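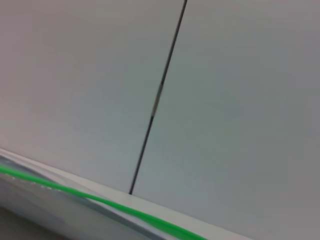
Pale grey and a flash of green

I've been putting pictures up on this page since December, mostly of the dull corners of rooms that get painted, boxed in and forgotten (there are 318 of them now, heaven help me!). My sister calls it the wallpaper site. I don't mind, I like a plain wall.

The one at the top is still my favourite of the new lot. I love how the grey won't stay one grey, a bit pinkish on one side, a touch green in the middle, then much flatter and darker over on the right. And then that bright green strip lying along the white ledge, like somebody's highlighter got loose.

The thin dark line going down to the ledge has had me guessing. Cable? Rod? Just the join between two panels? I've changed my mind every time I've opened it, so if you've got a view do write in.

You can have it as a print through Moltberg, matt paper only, and I'm keeping the run to 100. Small ones are £10 plus postage. The older galleries, Grumusance and Undura, are both still up if you fancy more walls, and I'll be adding to this one as I go.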